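# Write down what "folded" means

Kamran Sial, 11/7/24

Most of the arguments I have had about robot safety and quality this year were really arguments about words. At Dargate we test two-armed machines on laundry, and for months our log had a column headed "success". Three people filled it in and each of them meant something different.

One counted a shirt as done when both grippers let go. Another wanted the edges to line up. The third marked a fail if a person had touched the cloth at any point. We went back over 52 runs and could not agree on 14 of them.

I think any lab that publishes a folding score should be made to publish the rule behind it. The rule can be short. Ours now runs to six lines. It says how the garment is laid out at the start, how far the edges may be apart at the end, how many times the robot may let go and grip again, and when the operator has to stop the run.

The usual objection is that standards come too early and freeze the work. Lorente made that case to us at length in July. I don't accept it. A rule on paper can be changed next month, with a new version number at the top. A rule in somebody's head changes without anyone noticing.

Half-finished states need rules too. A shirt with one flap still hanging can be a pause or a failure, and the log should say which.

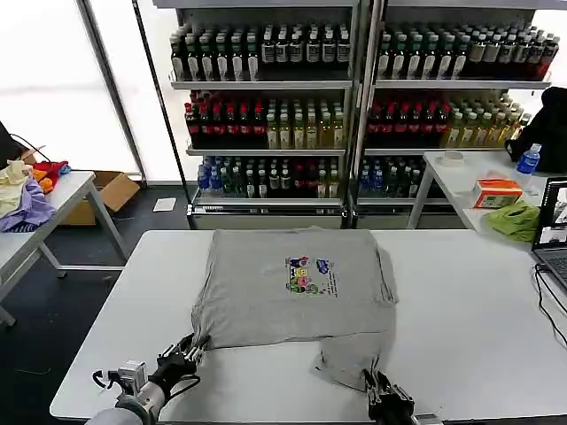
*A T-shirt part way through a fold, with a gripper on each side of the bottom edge.*

We allow up to 22 seconds without progress before the run is stopped and marked as a fail. I would have picked a shorter time, but I was outvoted, and the number is written down where new staff can find it.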